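Chapter 4
Sound on a Wire

Say a word out loud and put your hand on your throat. Feel that buzz? Your vocal cords are pushing the air back and forth, and the air is carrying that push across the room to anybody who happens to be listening. Every voice you have ever heard got to you as a wiggle in the air, and a pretty feeble one at that! By the far side of a football field, most of a normal speaking voice is gone.

So how does a voice get from Clindstead to Storkel, 584 miles away, with enough left in it that your aunt can tell you have a cold?

The trick is to stop asking the air to do the work. In this chapter we will follow one spoken word down a telephone line, and we'll watch it change form at both ends. First it's moving air. Then it's a changing electric current, and then (this is the part I love) it's moving air again, made fresh in a different room.
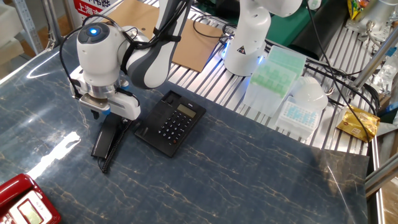 The piece that makes the first change is the microphone. Inside is a thin disk called a diaphragm. Sound pushes on it and it trembles, very slightly, in step with the voice. In the older carbon type, the disk squeezes a little box of carbon grains. Squeeze the grains and current passes easily; let them loosen and it passes less easily. The current rises and falls in the same pattern as the sound. We call a signal like this analog, and you will meet the word again in Section 2, where we measure one.

At the far end, the current runs through a coil near a magnet. The pull on a second diaphragm grows and shrinks, the disk moves, and the air next to it moves too. Go back to the coil you wound in Chapter 2 and you'll see you have already built half of a receiver.

How much of the voice has to make the trip? Much less than you might guess. Try reading a sentence through a pillow, then try to name what went missing.

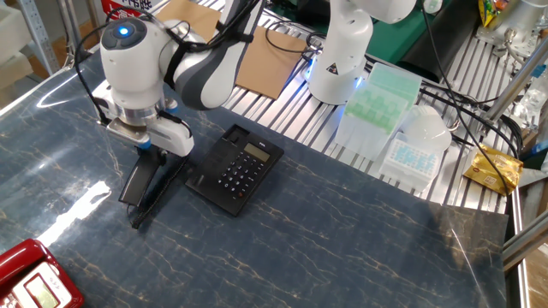 The s sounds go first, one reader of the Dwivedi edition wrote to us, and after that you can't tell an f from a th. Quite right, and wonderful listening! Those sounds have a lot of their energy high up, well above 2000 hertz, and soft materials soak up high sounds best. Telephone lines trim the very high sounds too, so people spell their names over the phone.

Before you go on to Section 1, write down two words that you think would be easy to mix up on a phone call. Keep them. We'll test them in the lab.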